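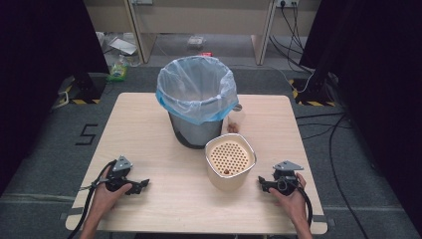
Station 5, working beside a container with a pair of hand-held grippers.

Cyril Entwistle wrote most of the working rules for hand-held gripper recording at Mottram, and he revises them every November. The current version is 11 pages long. He would like it to be shorter.

"The first version tried to tell the operator how to move," he said. "We took nearly all of that out. A rule should cover what has to be the same at every station and leave the hands alone."

What has to be the same, in his account, is mostly on the floor. Every station has a number taped where the operator can read it, and stand bases are ringed with yellow-and-black hazard tape. The table goes back to its tape lines at the start of each shift. Entwistle regards the tape as part of the equipment and wants it inspected like any other part.

"A lifted corner gets written up and replaced before the next take. People used to press it down with a shoe and carry on."

Cables take up two pages. Each gripper cable must leave the table on the operator's own side, with enough slack for a full reach to the far edge. Gripper cables may not cross each other. Entwistle would also like floor cables kept out of the operator's standing area, but the rule says "where practicable," a phrase he dislikes and has not managed to remove.

"We had a stricter wording and the stations could not meet it. If a rule is broken every day, the operators learn that the other rules are optional too."

A session at Mottram is capped at 200 takes per operator. The limit was set after a review of 3000 takes from an early project, Vudmont, in which 1367 were rejected. Entwistle sorted the rejections by cause. The largest group came from starts in which the jaws had not been fully opened and closed beforehand, so the recorded opening did not match the real one. Operators now cycle both grippers twice before every take. The second largest group came late in long sessions, when grasps became hurried and pieces were dropped.

Drops are no longer grounds for rejection. Under the present rules the operator picks the piece up with the gripper, if it is within reach, and finishes the task. Bare hands stay off the work surface until the take is closed.

"A dropped piece is a normal event. Somebody reaching in with their fingers is a different task, and it has to be labeled as one."

Food tasks have their own section. Jaws are wiped between takes, and the trash can gets a fresh liner at the start of the session. Crumbs may stay on the table during a take but must be cleared before the next reset. Skirex, which shares the procedure, asked for the table to be cleared only once an hour. Entwistle refused.

Gripper service is fixed at 2000 cycles, counted by the logging software, Gotier. At that point the mounting plate screws are checked for torque and the jaws are measured against a gauge block. A gripper that fails is withdrawn together with its partner, and the two return to use as a pair.

Asked which rule he would keep if he could have only one, Entwistle chose the reset check, in which the operator compares the table with a printed layout before starting. He is still working on the wording for containers that can be placed either way round.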